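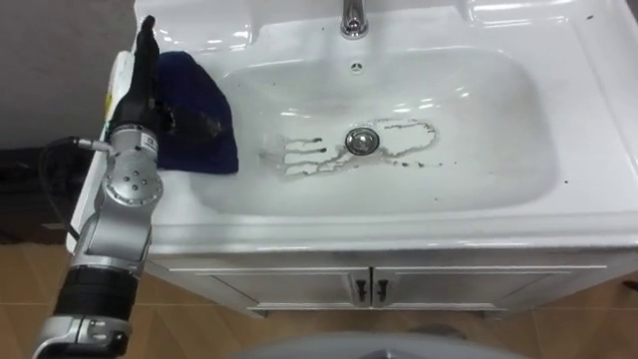 Karkthorpe pauses bathroom cleaning trials after arm fault

February 24, 2025

The Karkthorpe housing center has paused robot cleaning in its guest bathrooms after an arm locked up during a sink-wiping run and kept pushing against the fixture until an operator hit the stop button.

No one was hurt. The sink was checked for cracks the same afternoon and put back in use.

The machine, a two-armed model called Zusudard, is built by Esov and has been on trial at Karkthorpe since September. Its job is to pick up a cloth, wipe the basin and leave the cloth on the rim. According to a short incident report, one elbow joint stopped answering commands partway through a wipe. The shoulder joint carried on with the planned motion, and the gripper pressed down harder than it should have for 11 seconds.

Ximena Acuña, who runs the trial for Esov, said the force limit was set correctly but read its value from the joint that had failed.

"It was getting an old number, so as far as the software knew there was no extra load," she said. "The arm should stop when a reading goes stale. It didn't, and we have to fix that before it goes back in."

The fault was traced to a connector on the arm's external cable. Engineers found that it could work slightly out of its socket when the arm reached low and then turned back toward the wall – a move the robot makes several times in each sink. The log showed 27 brief signal dropouts over the previous five days, none long enough to raise an alarm.

Esov plans to fit locking connectors to all eight trial machines and add a check that halts both arms if any joint goes quiet. Until then, the center's regular staff will clean the bathrooms by hand.

Torquil Imrie, facilities manager at Karkthorpe, said he wants to see the new check tested with the cable pulled out on purpose.

"Wiping dirt out of a sink isn't urgent," he said. "We can wait."

No restart date has been set.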